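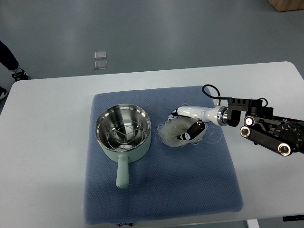
Soaking Times for Dried Rice Noodles in a Shared Kitchen

Project report, Food Studies, year two
R. Jankauskaitė
11/1/21

1. Why I chose this

In my halls of residence at Skeddale most people cook on a small hob with one pan each. Dried rice noodles are cheap and keep for a long time, so they get eaten a lot, but people complain that they turn to paste or stay hard in the middle. The packets don't help much. One says to boil, another says to soak, and a third gives both methods without saying which dish each is for.

I wanted to find out whether soaking in hot water off the heat gives a better noodle than boiling, and whether it matters if the noodles then go into a soup or a stir-fry.

2. Background

Rice noodles are made from rice flour and water, sometimes with another starch added. They contain no gluten, so there is no stretchy network holding them together as there is in wheat pasta. What holds them is starch that has been cooked, cooled and dried. When hot water gets back in, the starch swells again. If it swells too far, the outside of the strand starts to break up and the water goes cloudy.

Thin noodles take up water faster than flat ones because there is more surface for the same weight. Most of the advice I read agreed on this, but gave very different times.

3. Method

I used thin noodles from one shop, Fendeck Foods, all from the same batch. Each portion was weighed dry on a kitchen scale and then treated in one of 3 ways:

Cold soak, in tap water, then a short dip in boiling water
Hot soak, in a lidded bowl with water just off the boil
Boil, in a saucepan at a steady simmer

I did 34 portions in all, over two weeks in April. After draining for one minute I weighed each portion again. I also cut a strand in half to look for a white core, and tasted it. The tasting was done by me alone, so it is only one opinion.

4. Results

The boiled portions were the least even. The outer strands were soft before the middle of the nest had come apart, and leaving them longer only made the outside worse. Stirring early helped.

The hot soak was the easiest to get right. The strands separated without much stirring and there was no white core once they were ready. Portions left in the bowl too long were still usable in soup but broke up in the frying pan.

The cold soak took the longest and gave the firmest noodle. It was the best for stir-frying by a clear margin — the strands took up sauce in the pan without sticking to each other. For soup I could not tell it from the hot soak.

Rinsing in cold water after draining made a difference with all the methods. Unrinsed portions set into a lump while I was writing up my notes.

5. Problems

The kitchen was not the same temperature each day, and the bowl I used for the hot soak lost heat faster than I expected. I should have warmed it first. I also had no way of measuring texture except by biting. The Rovov texture tester in the food lab was booked up for most of the term.

6. What I would do next

I would repeat the hot soak with flat noodles and write down the water temperature every minute. I would also ask other people to taste without knowing which method was used.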